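## 4. Before You Fit the Drive Belt

Read this section through once before you pick up a tool. The Relik tabletop loom ships with a quick-start card that gives belt fitting four lines and a smiley face. We have put a fair number of these looms together and don't share the card's optimism.

### 4.1 What the box says and what you will need

The lid says "no tools required." Have these within reach anyway:

- a 3 mm hex key (the one in the bag is soft and rounds off)
- a flat screwdriver
- a strip of masking tape
- a clean cloth, free of oil

The kit includes a spring tensioner that is supposed to set itself. It doesn't, at least not on the Kuruc frame. Treat it as a part you adjust by hand and you'll have fewer surprises.

### 4.2 Fitting the belt

1. Unplug the loom. The switch on the side stops the motor but leaves the power supply live.
2. Lift off the rear cover. It has two clips on the left and one on the right. Start with the one on the right.
3. Turn the warp beam by hand, one full turn. If it catches, stop and go back to Section 3.
4. Loosen both motor screws half a turn. Don't take them out. The nuts behind them are loose and will drop into the base.
5. Hook the belt over the small wheel first, then roll it onto the large one while you turn the beam.
6. Check that the printed side of the belt faces out. The card shows it facing in. The card is wrong.
7. Slide the motor back until the belt gives by the width of a pencil when you press on it midway.
8. Tighten the motor screws, a little on each in turn.

> **Caution:** Keep fingers, sleeves and yarn ends clear of the belt whenever the loom is plugged in. The finger guard covers the front of the large wheel only.

> **Note:** Belts sold as "universal" are usually too long. The part you want is number 263. Hoton sells one under number 681 that fits just as well, whatever the warranty sheet hints.

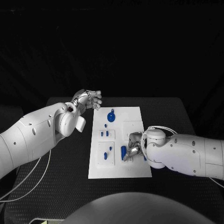
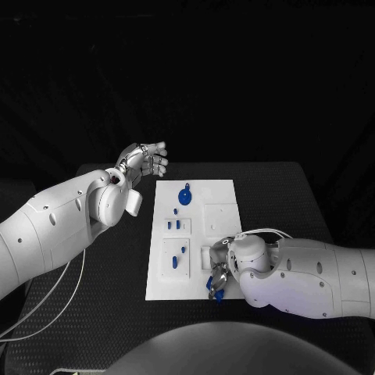 **Does the belt have to come off when I change the warp?**

Leave it on. Release the beam lever, wind on the new warp, and set the lever again. Take the belt off only if you are replacing it or cleaning the wheels.

### 4.3 First run

1. Plug in the loom with no yarn on it.
2. Set the speed dial to its lowest mark.
3. Run it for 60 seconds and listen. A steady hum is fine. A tick on every turn usually means the belt seam is lifting.
4. Stop, unplug, and press the belt again. New belts stretch. If it now gives more than a pencil's width, repeat steps 7 and 8 above.
5. Put a bit of masking tape on the base along the edge of the motor plate. If the plate has crept away from the tape after a week of use, the screws weren't tight enough.

The card tells you to go straight to full speed so the belt can "seat." We have yet to see a belt that needed this, and we've seen several come off because of it.

> **Caution:** Don't use belt dressing, wax or spray. It quiets the squeak for an afternoon and then picks up lint.

### 4.4 Squeaks, slips and claims

| What you notice | Try first | If that fails |
|---|---|---|
| Squeak at start-up | Wipe both wheels with a dry cloth | Slacken the belt slightly |
| Beam stalls, motor runs | Tighten the belt | Check the set screw on the small wheel |
| Belt walks to one side | Square up the motor plate | Replace the belt |
| Burning smell | Unplug at once | Don't run it again until it has been looked at |

The brochure claims 3000 hours from a belt. We can't find the test behind that figure, and the Clekthorpe service desk couldn't point us to one when we asked. Look for cracks on the inner face each March, or whenever you clean the loom, and keep a spare in the drawer.

The service desk may also suggest the heavy-duty upgrade belt. On the Kuruc frame it rubs the rear cover, and the only cure offered is to run without the cover. Stay with the standard belt.

Put the rear cover back on before you thread anything. Left clips first this time.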